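Drastley starts a claims help desk for workers whose fingerprints were taken without proper consent

I've been wanting to tell you about this one since February, so forgive me if I rattle on a bit. From today, my small firm, Drastley, is opening a free help desk for anyone who thinks an employer has collected their fingerprints, face scan or voice print without asking properly first. You can ring us, write to us or walk in, and the first chat costs you nothing.
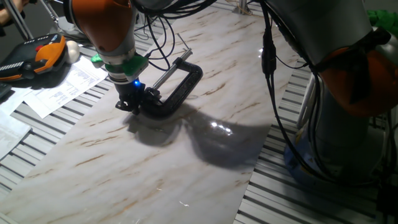
Clandlow, 21 April 2022

I set up Drastley as an employment law practice, and for years most of my work was unpaid wages and holiday pay. Then people started coming in with a different sort of worry. They were clocking on with a finger or a palm, and when they asked where the scan went, they got a shrug. One client had left her job and wanted her records wiped, and the reply she had was a single line telling her to contact "the supplier", with no name given!

So I began keeping a list. By the time I'd reached 19 people from different workplaces, I thought, right, this needs its own desk and its own phone line.

The desk will help you with a written request to see what your employer holds on you, and we'll read the answer with you when it comes. If there's a case to bring, we'll tell you. If there isn't, we'll tell you that too (I'd much sooner say so early on than have you fretting for months). We can also look over the consent form you signed, if you were given one, and quite a few people weren't.

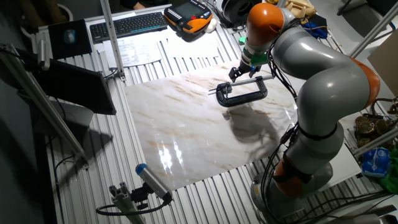

Arm, gripper and clamp over the marble-patterned sheet.

I'm not doing all this on my own, I'm glad to say. Insaurralde, the legal costs insurer, has agreed to cover the desk's running costs for its first 500 enquiries, and Flevulano has built us a secure upload page so you can send in payslips, letters and screenshots without putting them in an ordinary email. I tested it myself on an elderly phone and it worked first time, so there's hope for all of us.

A word for employers, too, as I know some of you read these. I have nothing against clocking machines, and plenty of firms run them perfectly well. What I'd like to see is a plain notice by the machine, a real choice of another way to clock on, and a date by which old scans are deleted. I've seen one policy that set that date as 2046. I read it twice, and then I wrote to them.
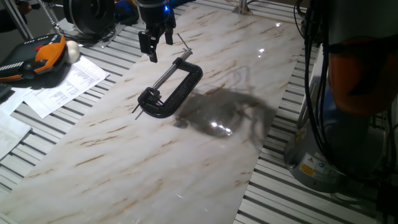 Black C-clamp resting on the marble-patterned board.

We've also written a short guide, "Your Finger, Your File", which covers the usual questions in everyday words. We've had 1000 copies printed and they're going out to libraries, union branches and advice centres in and near Clandlow. If you'd like a bundle for your staff room, just ask and we'll post them.

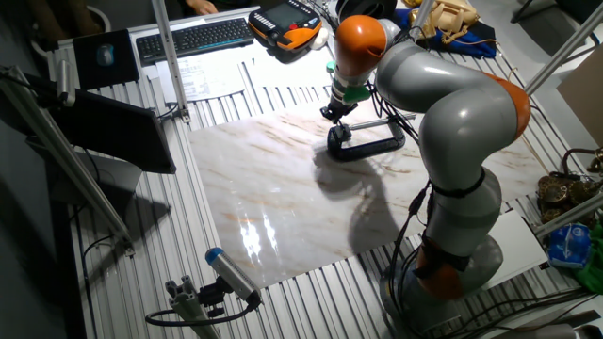

How to get in touch

The help desk is at Drastley's office in Clandlow, and it's open on weekday mornings, with evening calls by arrangement. Please bring any letters or forms you've got, even the dull ones, and your dates of employment if you can remember them. You don't need to have left your job to speak to us, and we won't contact your employer unless you ask us to.

Reporters are welcome to ring the office for an interview or a copy of the guide. I can't discuss anybody's case, but I'll happily talk about the rest for as long as you'll let me.

Ends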